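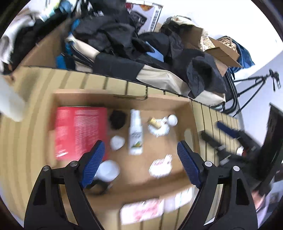

The box has been on the patio table since I got back, and I've started to think of it as a tenant. It pays nothing and contributes nothing, and every few days I go and look at it to see whether it has made any plans.

Some background for those who don't keep up with my domestic arrangements. The hall closet in this house was built by someone who owned one coat. Over the years it has come to hold everything I couldn't find a proper home for, and in June the shelf gave up. It didn't crash, it sagged and let things slide off one at a time over a week, like a slow leak. I put up a new shelf, swore to sort out what had been on the old one, and then put all of it back in exactly the same order. I am nothing if not loyal.

So this is the December version of that promise. I have cleared the closet down to the paint. The coats are on the bed, the boots are in the tub, and what's left has been going into boxes according to a system I borrowed from my friend Ngozi Akinola, who moved from Honemberg to a much smaller apartment last year and now speaks on the subject of possessions with the calm of a nun. Her rule is that you sort onto a surface you need back. If you sort onto a spare bed you will have a bed covered in stuff until you die. If you sort onto the table where you eat your breakfast, you'll be finished by the next breakfast.

I moved breakfast.

In my defense, it has been mild enough to eat standing up in the kitchen doorway, and the patio table is a good sorting table. It's slatted, so the grit falls through. The drawback is that other things fall through too, and I have spent more of this month on my hands and knees than I did in the whole of my religious upbringing.

Anyway, the boxes. I had three to begin with. The first was easy: scarves, single gloves, a hat from a bank. The second was cables, and I'll come to the cables another time when I feel stronger. The third is the one I'm writing about, because the third is the box for things that are not anything in particular. Small packages, small bottles, stuff with a lid. Something round, something fuzzy and black. Every household has a box like this, and most have the sense to keep it under the stairs where it can't be looked at.

What I've learned about the third box is that nothing in it is big enough to make a decision about. A broken lamp you can stand in front of and have feelings. You can't do that with a small white bottle. You pick it up, you think, well, it's hardly taking up any room, and you put it back, and you do that over and over until the whole shelf comes down in June.

The color situation doesn't help. I hadn't noticed until I had it all together how much of what I own in this size is white. White bottle, white tube, white round thing. It's as if somebody had held a very small, very dull wedding. The red package is the only item with any presence, and it has been getting by on that for years. I've moved it from house to house purely because it looks like it might be important. I put it in first, flat against the side, and built the rest of the box around it, and if you asked me to justify that in court I would have to plead guilty.
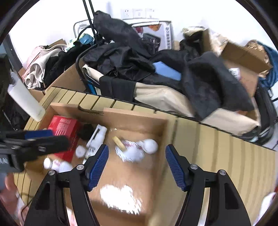 I should say something about the box too, because I've become fussy about boxes. My neighbor on the left saves the big ones from her Bramel deliveries and gives them to me with an air of great generosity, and they are useless for this. A deep box is a hole. You drop things in and they're gone, and the next time you see them you are moving house or dead. What you want is a shallow one, plain cardboard, with hand holes if you can get them, so you can look down and see the full extent of your problem. I got mine from behind the Ojo on the corner, where they put them out flat in the mornings, and the man there now nods at me as if we were in the same line of work.

Ngozi's second rule is that you pick up each thing once. You take it out, you say what it is, and it goes in one of two directions. I've been trying to do this and I can report that the saying-what-it-is part is much harder than it sounds. I said "ointment" a lot. I said "from the dentist, maybe." There was a stretch where I said "part of something" several times running and had to go in and make coffee.

Then there's the question of how you put things back, if you are putting them back. I'm a layer person. Flat things at the side, tall things lying down and pointing the same way, little round things in the gaps, where they immediately roll somewhere else. My sister is a pourer. She holds the old box over the new box and tips, and then she goes and has a nice afternoon. I used to think that was a flaw in her character. Her closet has never collapsed, though, and I've stopped bringing it up.

I did have a brief flirtation with dividers. You can buy a set for 71 dollars, in a pale felt, from the Flenda catalog that comes whether you want it or not. There's a photo in there of a drawer with seven identical objects in it, each in its own little felt stall like a horse. I looked at that for longer than I'd like to admit. Then I thought about what would go in my stalls - a bottle, another bottle, a cup sort of thing, something I haven't worked out - and I put the catalog in with the paper for recycling, where it joined the other 3 copies of itself.

For the record, and because my brother-in-law asked in the comments last time whether any of this ever ends: yes, parts of it do. The scarf box is done and labeled. The gloves without partners are gone, apart from one I like. The closet has been wiped out and smells of lemon, and I have hung the coats back up with actual space between them, so that for the first time since I moved in you can pull one out without the rest coming along for company. I keep opening the door to look. I showed it to the man who came about the boiler, and he said it was a nice closet.

The boots are still in the tub. I've been showering around them.

As for the third box, the plan is to deal with it before people come for the holiday, by which I mean I'll be asked to set the patio table for drinks and will have no choice. Ngozi says I should take out the things I could name without looking, keep those, and let the rest go. I sat in the kitchen last night with a pencil and tried to write down the contents from memory, and I got as far as "red package" and "bottle" and then drew a small picture of a dog.

She's coming over tomorrow with a trash bag and, she says, no sentiment. I've asked her to bring cake as well. I'll put up a picture of the breakfast table when there's breakfast on it.

Posted 23 December 2019. Filed under: house, closet, ongoing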